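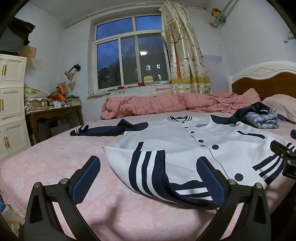

Résidence Jultholm : galerie de la chambre témoin

La présente galerie est consacrée à la chambre témoin de la résidence Jultholm, établissement d'accueil pour élèves internes administré par la fondation Hivholm. Elle s'adresse aux familles qui préparent l'entrée d'un enfant à l'internat et souhaitent prendre connaissance du cadre de vie, du linge et du rangement attendus. Les légendes suivent l'ordre habituel de la visite.

L'uniforme
Veste blanche à boutons bleu marine, étendue à plat sur le lit. La ceinture et les poignets portent des rayures marine et blanches ; un petit écusson ovale bleu clair figure sur la poitrine, près du col.
Chaque pièce doit être marquée au nom de l'élève avant la rentrée. Les vestes sont pliées le soir, manches ramenées vers l'intérieur.

Le linge plié
Près de l'oreiller rose, un vêtement bleu marine repose sur une étoffe à carreaux bleus, pliée elle aussi.
Le trousseau complet comprend 46 articles, dont la liste est remise aux familles au mois de janvier.

Le lit
Drap rose pâle à discret motif floral, couette à carreaux roses repoussée au fond du matelas. La tête de lit associe un cadre blanc sculpté, orné d'une volute, et un panneau central en bois brun.
Les draps sont changés tous les six jours - les familles qui fournissent leur propre linge de lit voudront bien en prévoir trois jeux.

La fenêtre
Fenêtre à cadre blanc et à plusieurs carreaux, le soir, donnant sur des branches nues et un bâtiment éloigné où quelques fenêtres sont éclairées. Une petite boîte rouge est posée sur le rebord.

Le rideau
Rideau crème tiré sur le côté, imprimé d'un grand arbre au tronc brun-rouge et de petits oiseaux. Le modèle provient de la collection Dravari, retenue pour l'ensemble des chambres de l'aile Cù.

Les demandes de visite sont à adresser par écrit au secrétariat de la résidence.

Page mise à jour le 12 février 2018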